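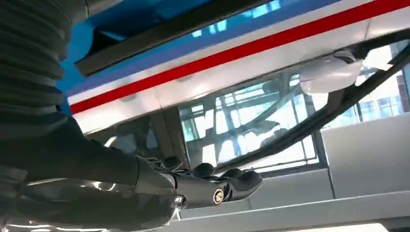
One reviewer of the draft objected that a loan program for blood pressure monitors should be judged by how many people bring their readings to a clinician, and that the number of monitors leaving the shelf says very little. The objection was accepted, and the order of the findings in this version was changed as a result. Circulation numbers now come last.

Home Blood Pressure Monitor Loans in Odurberg and Sukberg
Student Project Report, Community Health Practice
Trerell College

Summary

This report describes a student project carried out with the Mbwambo Health Center and the public libraries of Odurberg and Sukberg. For 14 weeks, adult library cardholders could borrow an upper-arm blood pressure monitor on the same terms as a book. Each monitor came in a zippered case with two cuff sizes, a paper log, and a card listing the health center's walk-in hours. The project examined whether borrowers would keep a usable record and whether that record would reach a nurse or physician. Eighty borrowers agreed to share their logs with the project team.

Background

High blood pressure usually has no symptoms. A single reading taken in an office can be misleading, and clinicians often ask patients to take readings at home over a week or more before a decision about treatment is made. Patients who do not own a monitor may put off buying one, and those who share one with a relative may have a cuff that does not fit.

The Mbwambo Health Center serves both towns from one site in Odurberg. Staff there told the team in November that patients frequently agreed to keep a home log and returned without one. Cost was mentioned most often. Some patients had also bought wrist devices and were unsure how to hold the arm while using them. The libraries already lent items other than books, including museum passes and garden tools, and had a catalog system that could handle cases with several parts.

Partners and Responsibilities

The health center selected the monitor model, wrote the clinical wording on the instruction card, and received borrowers at walk-in hours. The libraries cataloged the kits, checked the contents on return, and wiped down the cuffs with the product approved by the health center. The student team prepared the printed materials, trained desk staff at both branches, entered the logs, and wrote this report. The team gave no medical advice. Any borrower who asked a student what a reading meant was referred to the nurse line printed on the card.

Methods

Kits were placed at the main desk in Odurberg and at the children's desk in Sukberg, which is the only staffed desk in that building during the evening. A loan lasted two weeks and could be renewed once if no one was waiting. Borrowers received a short spoken introduction, a printed card, and an invitation to take part in the study. Refusing the invitation had no effect on the loan.
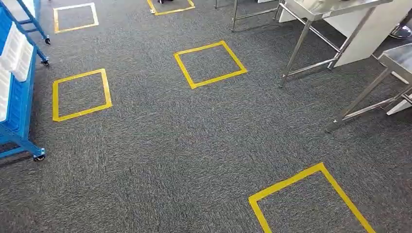
The card asked borrowers to sit quietly for five minutes before measuring, to keep both feet flat on the floor, and to rest the arm on a table at heart level. It asked for two readings in the morning and two in the evening. An early version of the card also contained a chart of blood pressure categories. The health center asked for the chart to be removed after two borrowers called the nurse line in distress over one high reading taken right after climbing stairs. It was replaced with a short statement on when to call the nurse line and when to call emergency services.

Logs were collected on paper. The team had planned an online form, but desk staff in Sukberg reported that most people who asked about the kits wanted paper, and the form was dropped before the start. Borrowers could leave a copy of the log in a sealed envelope at the desk or hand it to the nurse, who copied it for the project with the borrower's written permission. Names were replaced by kit numbers before data entry.

A log was considered usable if it contained readings on at least five separate days, with the time of day written next to each one.

Findings: Contact with a Clinician

Most participants showed their log to a nurse or physician before the end of the project. The walk-in hours at the Mbwambo Health Center were used mainly by Odurberg borrowers. Sukberg borrowers more often waited for an appointment they already had, and several said that the bus connection made a special trip difficult. In response, the health center sent a nurse to the Sukberg library on two evenings late in the project. Both sessions were full, and the team believes that this change had more effect than any of the printed reminders.

Nurses reported that the logs were easier to work with than the loose notes patients normally bring. They also reported that the space for comments was used in ways the team had not foreseen. Borrowers wrote down poor sleep, salty meals, arguments, and missed pills. The nurses asked for this space to be made larger.

Findings: Quality of the Logs

The shared logs contained 2647 readings. The morning readings were more complete than the evening ones. The most common gap was a missing time of day, and the second was a single reading where two had been requested. Borrowers who had received the spoken introduction from trained desk staff kept fuller logs than those who had picked up a kit during a busy period and received only the card. The team did not record this difference in a systematic way from the beginning, so it should be read as an impression supported by staff comments.

Cuff size caused more trouble than expected. Both sizes were in every case, but the smaller cuff was already attached, and some borrowers used it without checking the range printed on the sleeve. From the sixth week on, desk staff measured the upper arm with a paper tape on request and attached the correct cuff before the kit left the building.

Findings: Circulation

The kits were checked out 90 times across the two branches, counting renewals as new loans. Demand was slow in the first weeks and rose after the health center began mentioning the kits at routine visits. Posters in the library entrances seem to have had little effect. Two kits came back without the larger cuff, and one was returned with dead batteries and a polite note. No kit was lost.

Limitations

Participants chose to borrow a kit and then chose to share their logs. They were probably more interested in their health than the average cardholder, and several already took blood pressure medicine. The project had no comparison group. It did not follow participants after the loan ended, and it cannot say whether anyone's blood pressure improved. The paper logs were written by the borrowers themselves, and the team had no means of checking them against the memory of the monitor, which was erased at each return to protect privacy.

The materials were available only in English. Desk staff in Odurberg turned to a telephone interpreter on several occasions, and this worked for the introduction but not for the card, which the borrower then had to take home unread.

Recommendations

The team recommends that the libraries keep the kits in circulation and that the loan period be extended to three weeks, so that a borrower can complete a log and still have the monitor at hand for a clinic visit. Cuff measurement should be offered to every borrower at checkout. The evening nurse sessions in Sukberg should continue once a month if staffing allows, and their dates should be printed on the card in place of the poster campaign.

The card and the log should be translated before the next printing. The health center has agreed to review the translations, and the libraries have asked that the contents list inside the case be translated at the same time. Replacement cuffs and batteries need a budget line of their own, as they were paid for during the project from the printing allowance at Trerell College, and that allowance ends with the course.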